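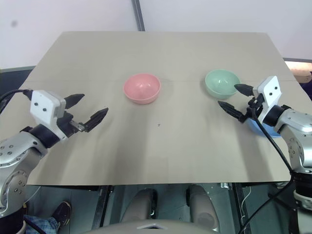 Fig. 4 -- Tigelas rosa e verde-clara, vazias, e uma azul mais à frente.

Pesquisar no manual... Buscar

Secção 4: Preparar o fermento natural Saler

Quando recebi o meu primeiro saquinho de cultura seca, fiz tudo a correr e deitei metade fora. Por isso vou convosco com calma, como a Chi-keung Leung me ensinou na cozinha de Zudurport (obrigado outra vez!).

1. Escolham tigelas lisas, fáceis de raspar. Eu gosto de ter uma cor para cada fase -- assim não confundo a massa-mãe com o descarte quando ainda estou meio a dormir.

2. Deitem o saquinho inteiro numa tigela e juntem duas colheres de sopa de água morna. Mexam e deixem repousar 11 minutos.

3. Acrescentem quatro colheres de sopa de farinha de centeio. A da Mabula funciona lindamente cá em casa, mas qualquer centeio integral serve.

4. Tapem com um pano e guardem longe do fogão.

Nota: se a mistura parecer cimento, mais uma colher de água e pronto. Eu acabo quase sempre por juntar!

5. No dia seguinte, tirem metade para outra tigela e alimentem o resto com farinha e água em partes iguais. Repitam durante quatro dias.

CUIDADO: nunca fechem o frasco com a tampa apertada. O gás acumula-se e o vidro pode rebentar.

6. Quando a massa dobrar de volume entre refeições, passem para a secção 5. Se ao quarto dia ainda não dobrar, continuem mais uns dias com o mesmo ritmo.

Nota: um cheiro a iogurte ou a maçã verde é bom sinal. Manchas cor-de-rosa ou alaranjadas, não -- deitem tudo fora, lavem bem as tigelas e recomecem com um saquinho novo.

531 partilhas | 11 comentários

Este site utiliza cookies para melhorar a sua experiência. Aceitar | Recusar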